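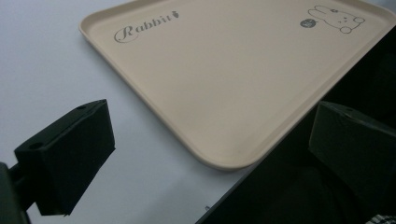
Serving and Table Trays: Gallery Notes

17 January 2018
By Brenda Wainwright, Collections Office

The Ginville Museum of the Household holds 1,565 objects connected with the preparation and serving of food at home. Trays make up a small part of that number, and until last July they were kept with the general kitchen stores and could be seen only by appointment. They now have their own shelving in the Gunn Room, where visitors may view them during regular opening hours. This page accompanies the display and gives a short note on selected pieces.

The notes follow the order of the shelves, beginning at the door. Object numbers have been left off this page and may be requested from the front desk.

Rabbit tray
Large rectangular tray in pale beige or light cream plastic, with rounded corners and a low raised lip. The word "Rabbit" is printed in dark gray script, followed by a very small carrot. A rabbit is drawn in outline in the same gray, lying or stretched out, with a small round emblem beside it.

The lettering deserves a second look. The capital R is large and ornate, and its flourish curls down and to the left, while the other letters are comparatively plain. Most of the printed trays in the collection are covered with pattern from edge to edge. The floor of this one is otherwise plain in the part shown, and the drawing is done in thin strokes with no filling.

Gift of Vija Tamošiūnaitė, who used it for breakfast and, in later years, for sorting seed packets. The maker has not been established. Visitors who own a matching piece, or who remember where one was sold, are invited to write to the Collections Office.

Two-handled tea tray
Painted metal, black with a narrow green border. One handle has been reattached with rivets of a different size. The repair was made before the tray reached the museum and has been left as it is.

Folding bed tray
Varnished wood with hinged legs and a slot at the back for a newspaper. Given by Joanne Yeoman together with the cloth made to fit it. The cloth is shown for part of each year only, to limit its exposure to light.

Cafeteria tray, Londia Works canteen
Molded in a speckled brown, with the initials of the works scratched on the underside. It is one of 63 received when the canteen closed. Two are on display and the remainder are used in the museum's school sessions, where they have proved very hard to damage.

Porkis Dairy counter tray
Round, enameled, with the name of the dairy in red capitals. The enamel is chipped along one side of the rim. The museum also holds a run of delivery books from the same business, and these may be consulted in the reading room on request.

Child's tray with alphabet border
Pressed tin, the letters running clockwise from the top. The letter J is missing from the border. Similar omissions are known on printed goods for children and may simply reflect the space available to the engraver.

Care and handling

Plastic trays are dusted with a soft dry brush and, when needed, wiped with a cloth dampened in plain water. No detergent is used on printed surfaces. Each tray is stored flat on its own padded shelf, never stacked — the print on a tray floor is easily marked by the foot of the one above it. Metal trays are handled with gloves. The wooden trays are checked for movement in the joints at the beginning of each heating season.

Jordan Tapley prepared the shelving and the mounts for this display. The inventory of the trays was revised at the same time, and 19 entries were corrected for size or material. Readers who hold a printed copy of the earlier handlist should ask for the replacement pages.

Use of pictures

Pictures on this page may be used for private study and in classrooms without charge. Requests to reproduce them in print should be sent in writing, naming the tray and the intended publication. The museum asks that the donor's name be given wherever it appears in the note.

Offers of further trays

The museum is still accepting trays for the Gunn Room, with preference for pieces that come with some record of how they were used. A note of the household, the kind of meal, or the room in which the tray was kept is of real help. Please do not send objects by mail without first contacting Trevor Inskip at the Collections Office, who will advise on whether the piece can be accepted and arrange a time for delivery.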